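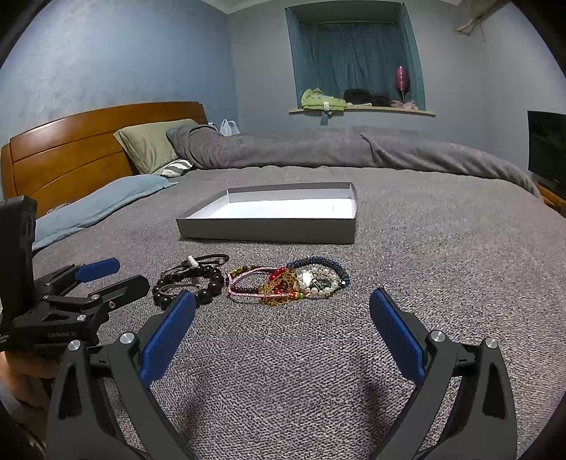
Vol. 2, No. 29, page 71

Robot School Now Meets in the Bedroom
2019-11-28

FLESHOLM. Anyone who has ever tried to get one necklace out of a heap of necklaces knows how long it takes and what it does to a person's language. Karnell, a small automation firm on the Zitow road, would like a robot to do it. First, however, a human has to do it 295 times.

Glykeria Stefanou, who runs the firm's teaching work, has been sending people home with hand-held grippers since May. The tool has two black fingers with blue rubber pads and goes wherever the hand goes. The wearer picks things up, puts them down and tries not to use the other hand out of habit. A camera on the gripper records every try, and the robot is supposed to learn from the lot.

The current lesson is jewelry on a bed: pearls, a gold chain with red beads, a pink cord bracelet, big brown beads looped up with key rings. Blankets are part of the course, Stefanou says, because a robot that can only tidy a bare steel table has a limited future in most homes.

"People apologize to me for their bedrooms," she said. "I tell them the bedroom is what we're paying for."

Pay is by the finished try, and a try counts even if the necklace wins. Stefanou keeps the failures in a folder of their own and says the robot may get more out of them than out of the tidy ones. The folder is the larger of the two.

Karnell used to teach its arms by remote control from the shop floor, a method the staff remember mainly for the headaches. The remote sets are still used for heavy lifting at the Zakaria warehouse, where the boxes are square and rarely knot.

Socks are next. Stefanou is looking for households with plenty of them, matching or otherwise.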